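Mamow dish-clearing set, README (please read the fault part first!)

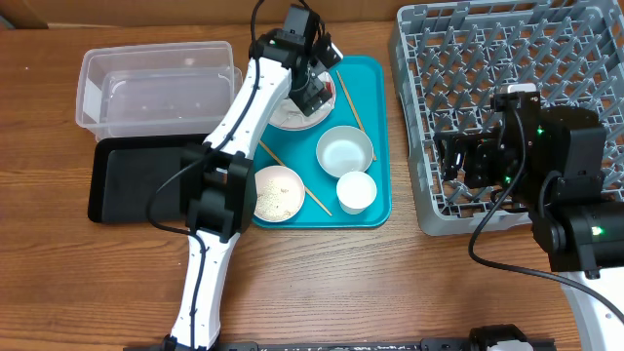
So, the gripper fault. In August the left arm started letting go late on plates. The open command went out, the log said open, and the fingers stayed shut for another second or so while the arm was already lifting. I lost two evenings blaming my own code before Waqas Swati swapped the gripper cable and it stopped.

What that means for you: of 1,916 episodes, 119 have the late release. They're in the folder called late_release and I left them out of the train split. Gripper state in those is the commanded value, so don't trust it!

Tayla Hoani rechecked the bad ones by eye and threw out 41 more where the arm hit its force limit and stopped halfway. Those aren't in the download.

Still open: same check for the right arm.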